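Notes on keeping a hand-held gripper in trim

Most of what goes wrong with a hand-held gripper goes wrong in the fingers. The tool I look after has two of them, facing each other, with a wide-angle camera looking out between. I have kept the log on this one since October, and I finally have enough entries to write up what I check and in what order.

The order matters more than I expected. I used to start with the camera view, find something odd, adjust it, then find a loose finger and have to do the view again. Now the hardware comes first.

Start with the screws in the finger bodies. Use a hand driver, never a powered one. Snug, then stop. A finger that is slightly loose will still close and still pick things up, and you will not notice anything by feel. It shows up later as a marker that sits at a different angle from one recording to the next. I lost 93 recordings that way before I put a dab of paint marker across each screw head on my old set. If the paint line is broken, the screw has moved.

Next, the grip faces. The grooves on the inner faces collect lint, mostly from cloth. A dry nylon brush run along the grooves clears it. I tried alcohol on a spare pair and it left a film that took longer to get off than the lint would have.

Then the square markers, one on each finger. The software reads finger opening from these, so they have to be flat, clean and fully stuck down. Run a fingernail around all four edges. Replace them in pairs, even if only one is lifting, and redo the width calibration afterward.

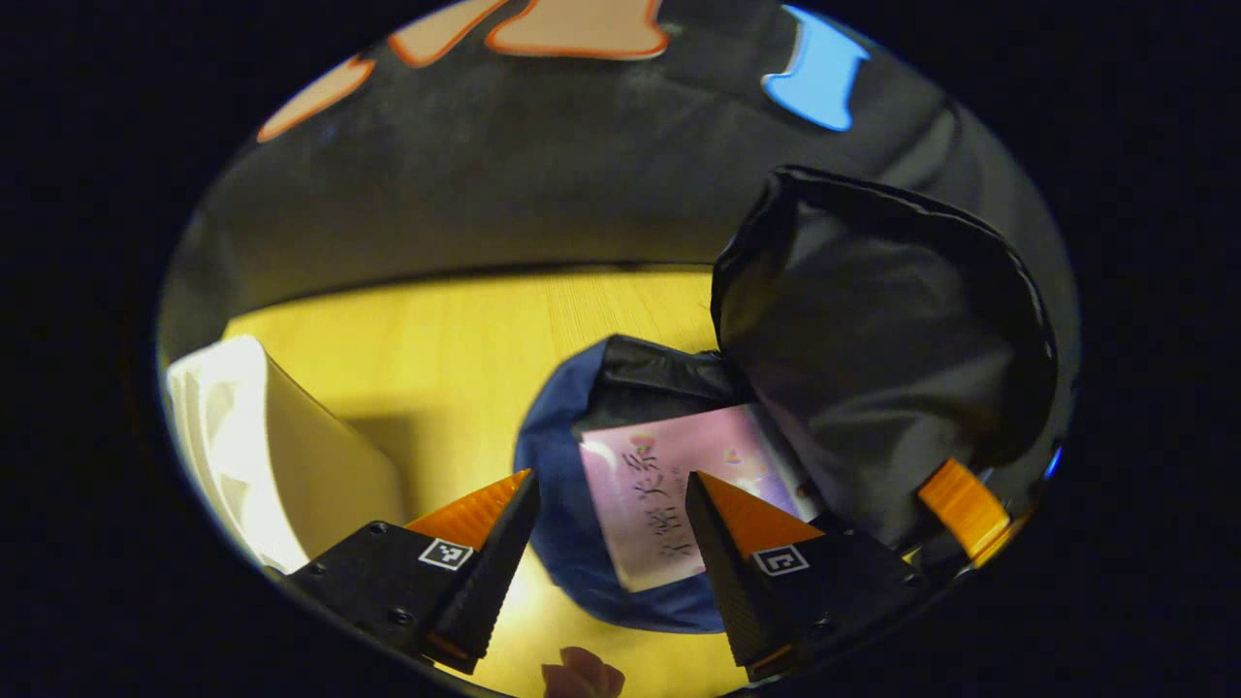 Fingers open, one marker on each, with the blue pouch and pink card between them.

Width calibration is short. Close the fingers fully, hold, open fully, hold, and repeat. I do three passes and compare the end values. If the fully open value drifts between passes, the cause is nearly always mechanical, and I go back to the screws. Ragnvald Engström, who wrote the script I use (he calls it Vatbridge), has it reject any pass in which either marker drops out of view. I argued for a warning instead. After a few weeks of warnings I ignored, I switched to his version.

Soft items such as pouches deserve a check of their own. Fabric can ride up over a marker as the fingers close, and the reading drops out at exactly the point where you want it. I do a few slow closes on cloth before calling a setup good.
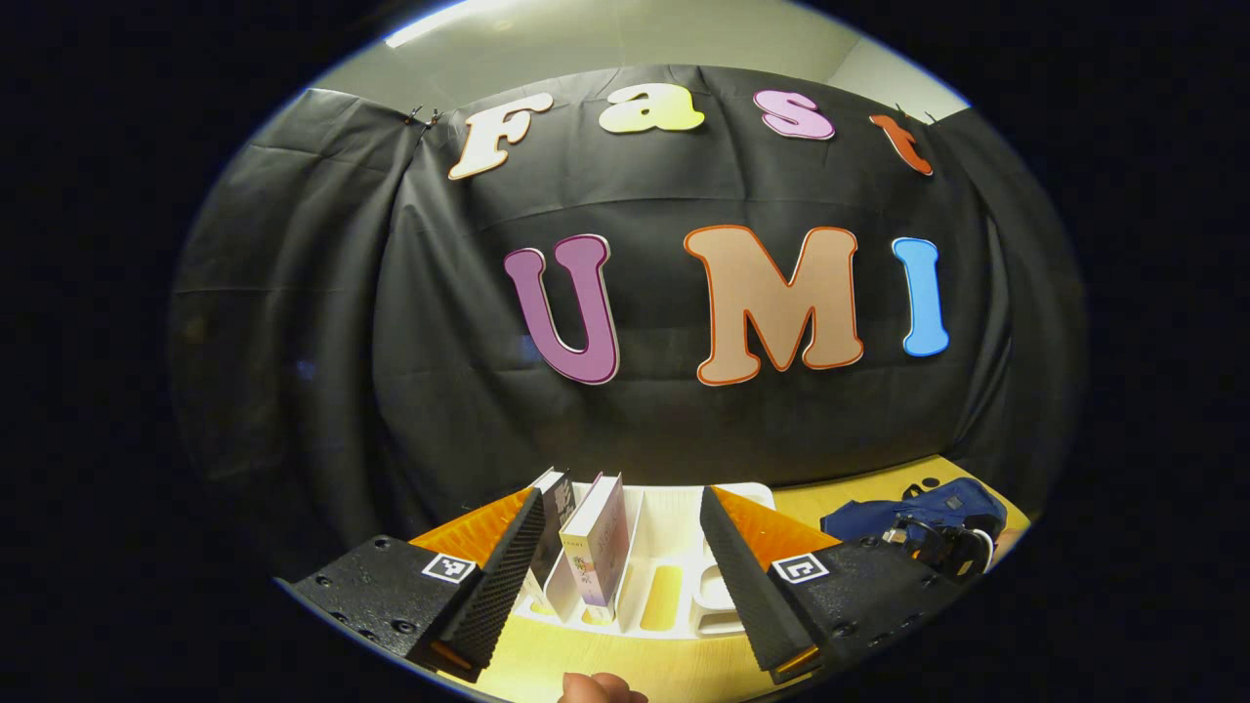
Toledo, 21 November 2025

The second half of the routine is the table. I like a plain dark cloth behind the work, clipped along the top, with the letters well above the objects. Let the cloth hang however it wants. Pulling it tight only moves the clips.

The white tray with the books is the harder test of the two. A thin book upright in a slot leaves little room for a finger on either side, so any error in the fingers shows as a knock against the tray. Approach from straight above the spine, close slowly, lift straight up. If the fingers land off center on the book, look at the finger mounts before blaming your wrist.

Check where your thumb rests, too. It creeps forward over a long session. Mine gets into the bottom of the view unless I reset my grip every few takes.

The log currently stands at 846 recordings on this pair of fingers, with 133 of them after the last marker change. The orange fins show no cracking that I can find with a hand lens. I will swap the pads when the grooves start to round over, and post the before and after width values then.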